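July 3, 2025

Second visit to the Pledier building, roof survey. Writing this up before I forget which crack was which.

The owner's position is still that the roof structure on top is a "garden shelter" and needs no permit. I went up with the tape again. It has a tiled floor, a drain, a sink and a door with a lock. Garden shelters in my experience do not have a sink. The drawings from Olszewski show a pergola with open sides, dated March, and I would like to know who has looked at them since, as the sides are now block up to the parapet.

Load: the Olszewski sheet gives 700 kg for the planters, all of them, wet soil included. I don't believe it. One planter on the north side took up more floor than the whole set does on paper. Asked for the supplier's delivery note. Was told it is with Vorka. Vorka told me last week it was with the owner.

Cracks on the top floor, east corridor:
- gauge 4, no change, but the left screw is loose so I don't trust the reading
- gauge 5, fresh plaster over the lower half. Somebody has tidied up for us. Reset it higher on the wall.
- the long one over the stair door still has no gauge. Bring one.

The tenant in 46 says the ceiling stain grew after the rain. Could be the drain, could be her own bathroom vent. Moisture meter was reading high everywhere including on a dry door, so I threw those numbers out.
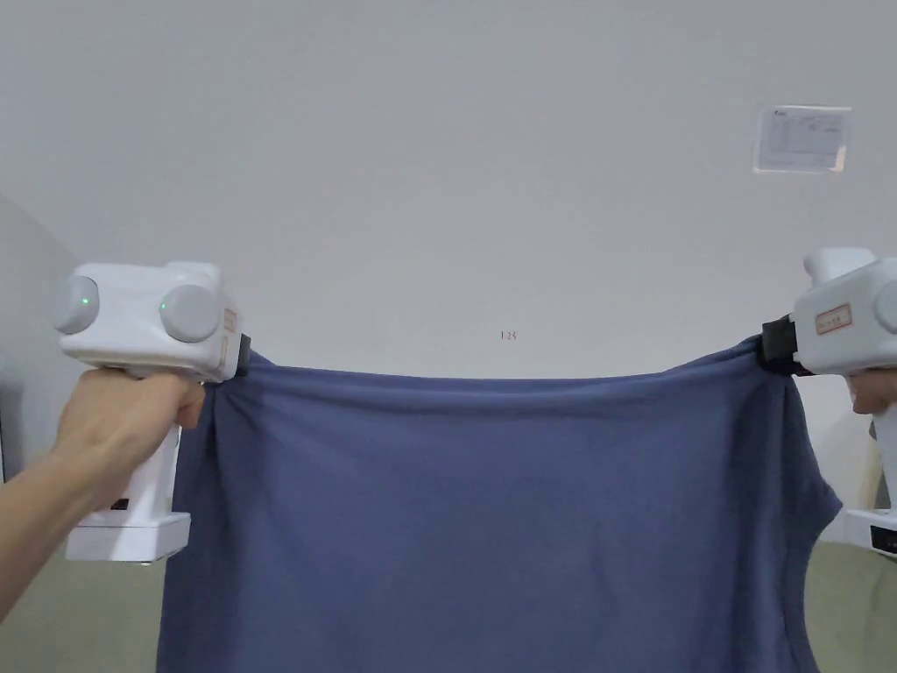

Vorka wants to sign off on the waterproofing from a flood test they ran themselves. No start time on the sheet, no end time, same handwriting for both checks. I would run it again with our own plug in the drain and one of us up there.

Lostberg quoted for opening the slab at two spots. Pricey, but I can't see how else we find out what is holding that floor up. Not writing "adequate" on anything until then.

To do: new batteries for the meter, call the city about the March drawings, get the roof key copied.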